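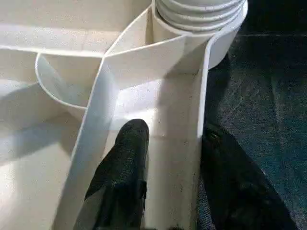
Figure 3. White moulded plastic tray with raised partition walls. A few small dark specks are present on the floor of one channel.

3.2 Settled debris in compartmented storage

The swab results in Section 3.1 describe the storage rooms as a whole. They do not show where within a tray the debris collects, and a room average can hide large differences between one part of a tray and the next. Compartmented trays of the general type in Figure 3 are used at both stores for holding dried seed lots between cleaning and packing. The partition walls keep lots apart, but they also add a good deal of vertical surface and many internal corners, and both are awkward to wipe.

Trays were sampled at Cerley and Marulanda during the second storage period, which began in January. The Cerley store is a converted grain building with a sealed concrete floor and a single extraction fan at the north end. Marulanda is a purpose-built cool room with recirculated air passed through a pleated filter. Seed lots at both stores had been through the same screening step before arrival, so differences in the debris were taken to reflect the rooms and their handling routines and not the crop. This assumption is examined further in Section 4.1.

A total of 64 trays was selected for sampling, divided equally between the two stores. One Cerley tray was withdrawn when its label was found to match a lot that had already been moved, leaving 63 for analysis. Each tray was emptied by hand, left uncovered on its rack for the working day, and sampled in the early evening after the aisle doors had been closed. Racks nearest the doors were left out of the selection because earlier work at Cerley had found strong draughts there whenever trolleys were brought through.

Three positions were sampled in each tray: the open floor of a compartment, the line where the floor meets a partition wall, and the top edge of the wall itself. Material was lifted with clear adhesive strips of fixed width, pressed down once with a felt roller and removed in a single movement. Strips were mounted on gridded card and read under a low-power microscope by two readers working separately. Where their readings differed by more than a tenth of the larger value, the strip was read a third time and the middle value kept. Strips with visible creases were discarded and the position was recorded as missing.

Particles were sorted into plant fragments, mineral grains, fibres and unidentified material. The last class was kept deliberately broad. Small dark particles on a pale surface are easy to see but hard to name by eye, and a fragment of seed coat can closely resemble a grain of soil until it is magnified. For the same reason no attempt was made to classify debris from photographs, and Figure 3 was not used as a source of data.

Debris was found at all three positions but was unevenly spread. At both stores the heaviest deposits lay along the foot of the partition walls. Open floor came next, and the top edges carried the least. The difference between floor and wall foot was wider at Cerley, where it held in every rack sampled. At Marulanda it was present in most racks but narrowed towards the air inlet, where the open floor carried more fibres than elsewhere in the room. The highest single reading, roughly 3,000 particles on one strip, came from the foot of a wall in a Cerley tray stored on the lowest shelf. No strip from Marulanda exceeded 1,000.

Plant fragments made up most of the material at Cerley. Many were thin pieces of husk with one curved face, of a kind that rolls or slides readily when a tray is tilted. This may account for part of the build-up at the wall foot, as trays at Cerley are carried by one end and are seldom level in transit. Fibres were the largest class at Marulanda and were of two sorts, a short pale fibre consistent with the filter medium and a longer blue fibre consistent with the overalls worn there. Mineral grains were scarce at Marulanda and moderately common on the lower shelves at Cerley.

Shelf height had a clear effect at Cerley and none that could be detected at Marulanda. Readings at Cerley fell steadily from the lowest shelf to the fourth and then levelled off. Floor sweeping is done dry at Cerley and with a damp mop at Marulanda, and the pattern is what would be expected if dry sweeping lifts fine material into the lower racks. The sweeping records were too incomplete to test this directly.

The two cleaning methods in use were also compared. Half of the trays at each store had been cleaned by the standard method, a brush followed by a dry cloth, and the rest with the Curance wipe system. The wiped trays had lower readings on the open floor. At the wall foot the two methods could not be separated, and in narrow compartments the wipe tended to bridge the corner and leave a thin line of material behind it. Folding the wipe over a flat plastic blade gave better contact in a short trial, but too few trays were treated in this way for the results to be reported here.

Two limits on these findings should be noted. Adhesive strips recover loose particles well but leave behind material held by static charge, and plastic surfaces are prone to holding charge in dry air. Humidity was logged with Ketance sensors at rack level and was lower at Marulanda throughout, so recovery there may have been poorer and the true difference between the stores smaller than it seems. Secondly, trays were sampled at the end of a single day. The rate at which debris builds up over a full storage period is treated separately in Section 3.3, using settling plates left in place between packing runs.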